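Procuram-se participantes para a montagem do braço robótico, oficina partilhada Clivside

A oficina partilhada Clivside tem vagas abertas para quem queira trabalhar no braço robótico da bancada branca. O projeto chama-se Mirkitden e é tocado por membros da oficina, fora do horário de trabalho de cada um. Não é um curso e não há certificado. Procuramos pessoas que venham com regularidade e que fiquem até a tarefa estar fechada.

O objetivo desta fase é simples de explicar: o braço deve pegar num copo de plástico, levá-lo a outro ponto da mesa e pousá-lo de pé. Usamos copos translúcidos de cores diferentes porque são leves, baratos e difíceis para a visão por computador. Quem já tentou detetar a borda de um copo translúcido sobre uma mesa branca sabe do que falamos. A sombra do próprio braço complica ainda mais.

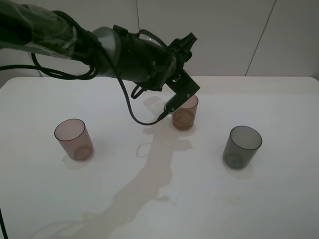 O trabalho divide-se em duas frentes e cada candidato deve indicar qual prefere.

Mecânica e cablagem. Rever o percurso dos cabos ao longo do braço, do ombro até aos dedos da garra. Queremos um traçado que não fique pendurado sobre a mesa e que aguente o movimento completo do pulso. Inclui desenhar e imprimir suportes, experimentar pontas de dedo mais macias e manter uma lista de parafusos atualizada. É preciso saber usar um paquímetro e ter paciência para desmontar a mesma peça várias vezes.

Software e registo. Escrever e corrigir as rotinas de aproximação ao copo, anotar cada tentativa e organizar os dados. A meta da fase é chegar às 2.000 tentativas registadas. Neste momento temos 543. Python chega para quase tudo. Quem souber calibrar câmaras passa à frente, mas não é condição.

O que oferecemos: chave da oficina depois do período de adaptação, uso das impressoras 3D e da serra de fita, café e um armário com fechadura. Não há remuneração. O material do projeto é pago pelo fundo comum, e as compras pessoais ficam por conta de cada um.

O que pedimos: duas noites por semana na bancada, idade mínima de 18 anos e leitura prévia das regras de segurança. Ninguém mexe no braço com ele ligado sem outra pessoa junto ao botão de paragem. Esta regra não tem exceções, nem para quem cá anda desde o início.

Perguntámos a quem já está no projeto o que convinha saber antes de responder a este anúncio.

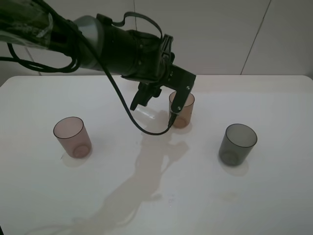 Daiane Portela: Eu entrei em outubro a achar que ia programar e passei as primeiras semanas a refazer conectores. Convém dizer isso às pessoas. A parte do código anda depressa quando a cablagem está bem feita, e quando não está perde-se a noite inteira à procura de um mau contacto. Também diria para trazerem o próprio portátil, o da oficina é lento e está quase sempre ocupado. De resto, aprende-se bastante, e quem não percebe de eletrónica pode perguntar à vontade.

Aceitamos a observação da Daiane e acrescentamos: portátil próprio é recomendado na frente de software. Na frente de mecânica não faz falta.

Para responder, deixe uma mensagem na caixa da receção ou fale com Hubert Eder na oficina. Escreva em poucas linhas o que já montou ou programou, mesmo que tenha ficado a meio, e em que noites pode vir. Não é preciso currículo. Fotografias de trabalhos anteriores ajudam.

As respostas são aceites até 12/2/22. Os candidatos serão chamados para uma noite de experiência na bancada, com uma tarefa curta da frente escolhida. A decisão é comunicada no fim dessa mesma noite. Quem não ficar nesta fase pode pedir para ser avisado quando abrir a seguinte.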